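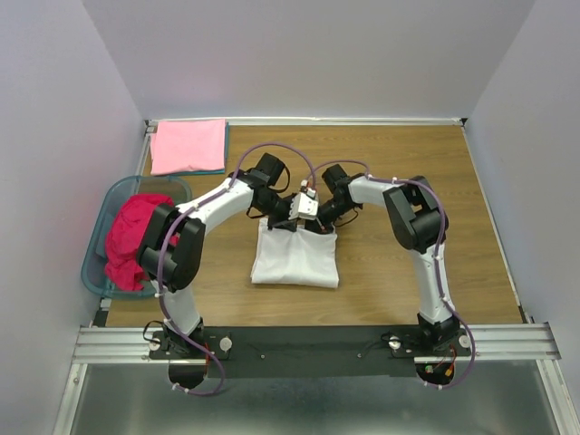
Figure 4.1 Two arms at the upper edge of a folded white cloth, with more cloths stacked and in a basket at the left of the table.

Chapter 4
What the Arms Don't Cost

When I put together my first budget for a folding station, I wrote down the price of two arms, doubled it because I'd been told to always double things, and felt very grown up. Then the approval came through and I started ordering. By the end of the month I had spent my whole cushion on stuff I'd never thought to list (brackets! cable ties! so many cable ties!) and I still didn't have a table.

So this chapter is about everything else. Look at Figure 4.1 again and try covering the arms with your hand. You've still got a tabletop, walls on three sides, a mounting beam, aluminum rails, sleeves for the cables and the cloths themselves. Every one of those is a line in somebody's budget, and on my second project, the Bolcombe station, that kind of line came to 60 percent of the total.

We'll work with two made-up-on-a-Monday quotes that I've carried through the whole book, Inora and Bellent. Inora sells you the arms and wishes you luck. Bellent sells a finished cell, walls and all, and charges 18 percent more than Inora's arms plus my own shopping list. I used to think that was an easy choice. Now I'd want to know who is doing the assembly, and what else they were supposed to be doing that week.

By the end of the chapter you should be able to fill in the Sabbagh sheet, the planning form in Appendix B. It has 81 rows, and yes, I groaned too the first time - but plenty of them will be zero for a small station, and you can get through it in around 3 hours with a pot of coffee.

Before you read on, grab some paper and list everything you'd have to buy to put a station like the one in Figure 4.1 in your own building. Leave the prices blank for now. Keep the list somewhere safe, as we'll be adding to it in Section 4.2.

4.1 Start with the table

I always price the table first. It sets the size of the walls and the length of the cables, and it's the part people are most tempted to borrow from another room.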